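Fornside Automation Workshop, Menadport
Thursday, April 18, 2024

1/ This thread sets out how the pair of hand-held grippers at our Menadport station is set up and looked after. It is intended for colleagues at Prelerton, who will take over a matching pair later this spring, and for anyone else who maintains similar equipment.

2/ The station is known internally as Raju. It consists of two hand-held grippers, one for each hand, a table, and the stands and cabling that go with them. The left and right units are logged separately and should be kept as a pair. Please do not swap a unit between stations without a note in the log.

3/ Daily start. Check both units before power is applied. Open and close each pair of fingers by hand through the full travel. The movement should be even, with no grating and no catch near the closed end. A unit that catches is to be taken out of service that day.

4/ Fingers. Wipe with a dry lint-free cloth at the start of each shift. Solvent is not to be used on the finger pads. We did so until last year and replaced far more pads than we should have.

5/ Marker plates. Each gripper carries a white triangular plate printed with black square dots. The plate must sit flat and must not rock when pressed at any corner. Fingerprints should be removed with a slightly damp cloth. A scratched plate is replaced, never touched up with ink.

6/ Plate screws are checked every 14 days. Tighten by hand with the short driver from the station drawer. The long driver has cracked two plates and has now been withdrawn.

7/ Cables. Most of our faults begin here. Of the 53 entries in the Raju log for the past year, the greater number concern a cable or its connector. The usual sign is a signal that drops out when the wrist is turned and comes back when it is straightened.

8/ Each cable should leave the back of the gripper in a loose loop. A tight bend at the exit will break the inner wires within weeks. If the loop has been pulled straight during a session, stop and reset it before carrying on. 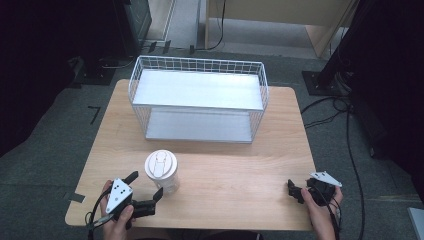 9/ The operator should be able to reach across the table with either hand and feel no pull from behind. If there is a pull, move the cable and leave the stand where it is. Moving a stand means the station has to be calibrated again.

10/ Calibration is repeated after any plate change, any finger change, or any knock to a stand. It takes 7 minutes if the plates are clean. The result is written in the log with the unit number, even when nothing has altered.

11/ Spare parts are held at Menadport under stock line 593 – finger pads, marker plates and complete cable sets. Prelerton may draw on the same line until its own stock is in place. Requests should reach the workshop by noon for dispatch the following working day.

12/ A printed copy of the checks will be sent with the Prelerton pair. Corrections to this thread will be posted as replies beneath it, and the printed copy will be reissued at the end of April.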